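Threads > Robotics > Nermin Akgül

Latest Topics Saved Sign in

1/ We had a fault on the towel folding cell at Herport, and I want to write it down while I still remember the order of things. 2023-09-06

2/ The arm stopped in the middle of a run with a force limit error. It was trial 30 of 80. I cleared it, restarted, and five trials later it stopped again — same joint, same error.

3/ First I blamed the towel. Terry cloth catches on the fingers, and a heap is never the same twice. 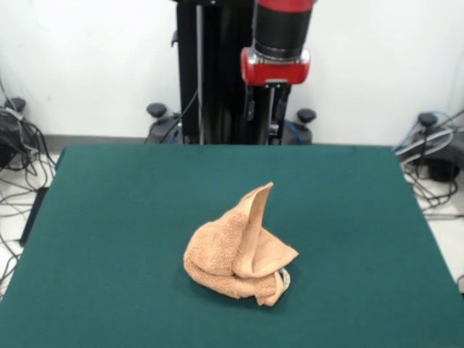 4/ Njoroge Makokha asked if we had looked at the payload setting, as a wrong tool weight gives this same error on his cell. We had not.

5/ He was right. After the gripper change in November the weight stayed at the old value, 400 grams too low. The arm read its own tool as a contact.

6/ What worries me more is the restart. I cleared a safety stop without reading the log, and I was standing close — I will not do this again.

7/ New weight is in. I will repeat all 80 trials before I trust it.

Related
Dronel gripper: notes on finger wear
Lalivia cell, first month
Reading a stop log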